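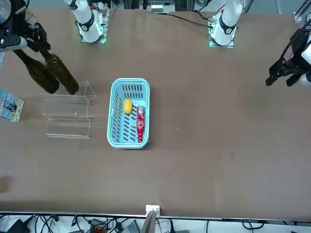
How to run a two-arm demo at your open day

Visitors love a tidying job, so give the arms one! Ours at the Prakside open day in May used a plastic basket, a clear stand and a few bottles, and people happily stayed for run after run.

1. Set the table out well before the doors open and mark where the basket goes with a pencil dot.
2. Run the whole routine 12 times at demo speed. Note every slip.
3. Keep visitors 125 cm back – tape on the floor works well.
4. Show one arm on its own first, then both together.
5. Let someone in the crowd choose the next item. Children are brilliant at this.

Nouhaila Morsy talks while Crescencio Tovar stays by the stop button. Swap over at lunch, and put the spare bottles somewhere you can reach.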